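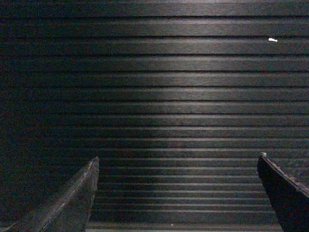

Dwynwen Ifans

A consumer cooperative is a store owned by the people who shop in it. Members buy a share, usually a small one, and in return they get a vote in how the business is run and, in good years, some money back. The idea is old and simple, and it still works in an amazing variety of places: mountain towns, city neighborhoods, farm counties where the last private grocer has locked up and left.

History at Hatwood

The Hatwood Cooperative Store is a fine case to study, as its early minute books survive almost complete. It opened with 92 members in a rented feed store on Solberg Street, selling flour, lamp oil, nails and coffee. Fourteen years later it had 2,233 members and its own bakery — a remarkable rise for a town with a single paved road! The founders kept prices near those of other local stores and paid the surplus back each December, in proportion to what each household had spent. This payment, called the patronage refund, was often saved for shoes or winter coal.

Voting

Each member has one vote, however many shares he or she holds. This rule separates the cooperative from an ordinary company, where votes follow money. Hatwood members elect a board of nine, and any member may put a motion to the annual meeting. The meetings could be wonderfully lively. One debate, over whether to stock margarine, ran past midnight and had to be picked up again the next evening.

Competition from chains

When the Nusora chain built its first supermarket outside town, Hatwood lost a good part of its dry goods trade. It answered by joining Rerisano, a buying group of 19 small cooperatives that ordered together and shared a warehouse. Bulk orders brought costs down, and the bakery (always the pride of the place) kept people coming through the door.

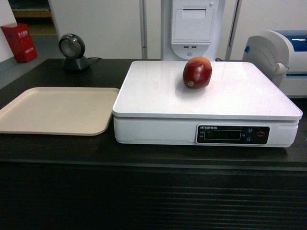
Laurel, a reader of an earlier version of this article, wrote that the refund mattered less to her family than the credit book, which carried them through two bad harvests. Credit was in fact a sore point in the movement. Many cooperatives banned it outright, while Hatwood allowed it up to the value of a member's shares and dropped it only when the store moved to its present building.

See also: Patronage refund; Buying group; Credit union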